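Home Automation Builds, handout 3: the gripper, the wiring, and your expectations

Read this before you come to the bench. The arm is called Ploto, the controller board lives in the Dadgate box, and neither will forgive you for skipping the section on cable slack.

## Before power goes on

- Clamp the base. Two clamps, at opposite corners.
- Move every joint by hand through its full travel and watch what the cables do.
- Set the speed limit to 70 percent or lower. The arm is perfectly able to embarrass you at that speed.
- Know where the stop button is without looking for it.

Most first builds fail at the wrist. The cables come down the forearm in good order, reach the last joint and tie themselves into something a sailor would admire. Leave a loop around 5 inches long at the wrist and fasten it on the forearm side only.

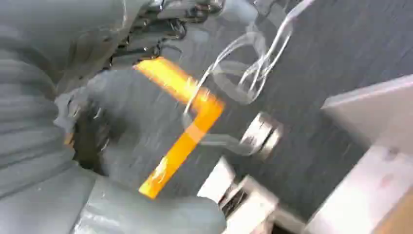
**Fernanda Coelho**
Course instructor, Tistari shared workshop

## Soft fingers

A rounded, padded gripper is kind to the part and unkind to your measurements. The surface gives, so the width you type in and the width you get are two different numbers. Close slowly, stop at first contact, then add a little – and write down how much "a little" was, or you'll be guessing again in October.

Angled pieces are worse. Grab an L by the end of one arm and the other arm becomes a lever with opinions. Grip near the corner where you can. Bright orange parts are a help to a camera over a dark gray work surface. Clear plastic is a help to no camera anywhere, so don't ask the software to find it for you.

## Homework

1. Run the Harahap pick routine with no part, then with a part. Log both.
2. Mark the point on your part where the grip slips least.
3. Bring the log on paper. "It's on my laptop" has been heard before.

Anyone whose wrist joint still clicks should bring the arm too, along with the screws that were left over.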